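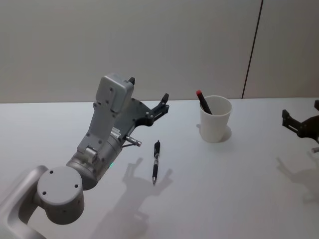
Fulbridge library pushes paper cups for desk pens

Visitors to the Fulbridge branch library may have noticed that the pen holders at the sign-up tables are gone. Since April the branch has been putting out plain white paper cups in their place, as part of a tidy-desk scheme sold to it by Drulard, an office supply firm that also runs the training for the staff.

The idea is easy to explain. Each table gets one cup, and every pen and marker goes back into it after use. Drulard says a clear table saves time at the counter and keeps pens from walking out the door. The package for the branch costs $69 a month, and it covers the cups, refills for the pens and a one-page guide with the title "Back in the Cup."

Whether that is money well spent is another matter. A paper cup weighs next to nothing. Put a marker in one and it leans against the rim, and a couple more on the same side will tip the whole thing over. The guide suggests placing the cup near the back of the table, out of the way of elbows. That also puts it out of the way of people who have just finished filling in a form and have a pen in their hand.

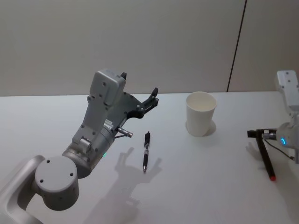

Pens are the sticking point. A retractable pen has no cap to look for, so people click it shut, if they do even that, and leave it lying where they stopped writing. Drulard claims that 40 percent fewer pens go missing under its system. The firm got that number from a trial at 11 sites, all of them its own customers, and it has not said how the pens were counted or for how long.

The branch has not published any count of its own. A notice by the front desk says only that the response has been "positive," without saying whose response that was.

There is a cheaper option. Droltonex, which supplied the old holders, sells a weighted one for $21, paid once. The branch on Lie Street still uses those and has no plans to change. Staff there say pens go missing all the same, mostly on Monday, when the tax help desk is open.

The Fulbridge contract is up for renewal this fall. Comments can be left at the front desk on the forms provided. Bringing your own pen may be wise.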